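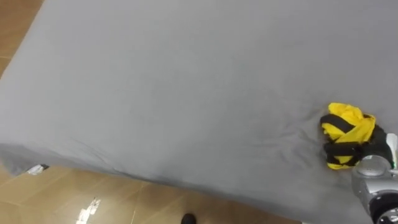

Cistik, by Ngô. Drirnell edition, paperback, 899 pages

I should say at the start that I like long novels. I like the ones with a family tree at the front and a map that turns out to be wrong. So when the Drirnell edition of Cistik landed on my porch with the sound of a dropped ham, I cleared my evenings and told people I would be back in September.

The story, as far as one can be pulled loose from the rest, concerns a salt merchant's daughter in the port town of Cleltness who inherits a debt she never signed for. The debt has been sold so many times that its present owner is a mystery, and she spends the first 200 pages trying to find somebody to whom she can refuse to pay it. I loved these pages. The clerks are wonderful. There is one who eats the corners off documents while he reads them, and a magistrate who only hears cases while being shaved, so that every ruling in the district is delivered through lather. Ngô has a real ear for the way people with a little power talk to people with none, and the comedy has a mean edge that keeps it from going soft.

Then she gets on a boat. The boat takes a very long time. I understand that sea voyages were slow, and that a writer may wish me to feel this, and I can report that I felt it. We meet a cook, a deserter, a pair of sisters traveling under one passport, and each of them has a past, and each past has a chapter. The deserter's has two. Chapter 33 is given over entirely to the history of a rope.

I will defend the rope. It's a good chapter, probably the best writing in the book, and by the end of it I cared more about that rope than I did about the deserter, who is handsome and tormented and says "perhaps" a great deal. He is meant to be the love interest. The heroine seems to have been told this late in the day, and she goes along with it the way you'd go along with a change of seats at a wedding.

Once we're back on land the book picks up. The final quarter, in which the town gathers to find out who has owned the debt all along, is handled with great skill, even if I had guessed the answer on a Monday and didn't get it confirmed until the following weekend. The courtroom scene made me laugh out loud. The scene after it, at the salt pans, is very quiet and rather terrible, and I had to put the book down for a bit, which my wrists appreciated.

A few words on the edition. The type is small but clean, the paper is thin enough that you read a ghost of the next page along with your own, and the spine on my copy cracked near the rope. The notes are at the back, where notes go to be ignored. One explains what a magistrate is. None of them explains the coinage, so I never did learn how much she owed.

Should you read it? If you have patience and a sturdy lap, yes. Skip the deserter's second chapter if you must. He won't mind, perhaps.

Contact | Copyright, all reviews property of the site | Back to top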